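Putting more memory in the old Butia tower

The Butia tower has been in the corner of my workroom for a long time. It runs the scanner and holds the music, and lately it had slowed to the point where opening a folder of scans meant going to make tea. I took the side off on Wednesday evening and put more memory in it.

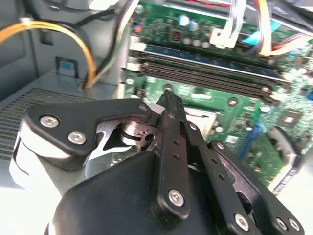
Rosário Pinheiro wrote to me that I should leave the old sticks out completely and start with a matched pair, and that mixing was how she lost a weekend. Fair enough. I had already bought mine by then, so I mixed, and I'll get to how that went.

First, the slots. There are black ones and blue ones on this board, and the colors mean something, but what they mean depends on who made the board. On one machine the blue slots are filled first, on another the two colors are two channels and you put one stick in each. I had no manual. The Gromunik site still has a page for the tower, but the download link for the booklet goes nowhere. What worked in the end was a scan that Otakar Ondrejka had put up on a forum years ago, crooked and gray but readable. Page 27 has the table. If you have the same tower, look there before you do anything, and write the order on a piece of masking tape stuck inside the side panel. I did that and I will be glad of it later.

Then the dust. I used a soft paintbrush and a can of air, outside on the back step for the side panel and the front grille, and with the case on its side for the rest. Hold the fan still with a finger when you blow air at it. I didn't do much about the ribbon cable. It folds across where you want your hand to be and I was tempted to unplug it, but those connectors are old and I have bent pins before. I pushed it over and held it with a wooden clothespin clipped to the edge of the case.

The power wires were the same story. Someone before me had left them in a loop with no tie. I put one loose twist tie around the bundle and tucked it up as far as it wanted to go and no farther.

Fitting the sticks is the quick part. Open the latch at each end, line up the notch, press down evenly with both thumbs until the latches come up by themselves. It takes more force than I like. The board bends a little and you have to trust it. The first one went in on the second try – I had it backward.

Cost was 70 for the pair from Honorato, who sell used parts out of a very full shop and test them before they go on the shelf. They came wrapped in a folded antistatic bag with the speed written on a sticker. The speed on mine says 400. The old ones in the machine are slower, so everything now runs at the slower speed, as far as I understand it. I can live with that.

About the mixing. The first start gave me three beeps and a black screen. I took out the new pair, started it with the old ones, fine. Took out the old ones, started it with the new ones, fine. All of them together, beeps. After an hour of this I swapped which pair sat in which color and it came up normally and has been normal ever since. I can't say why. Rosário would say this is exactly what she warned me about.

I ran the Wument memory test overnight. It finished without an error, and in the morning I put the panel back on with three of its four screws. The fourth is somewhere under the radiator.

The scans folder opens while I'm still sitting down now. There are 395 pages of my aunt's recipe notebooks in there, and I had been putting off sorting them for most of a year. I got through the soups last night. Her handwriting gets much worse around the dumplings, so that part will be slower.

Next thing is the clock battery, as the date goes back to January every time I pull the plug. I have a spare in the drawer, but it may be as old as the one in the machine.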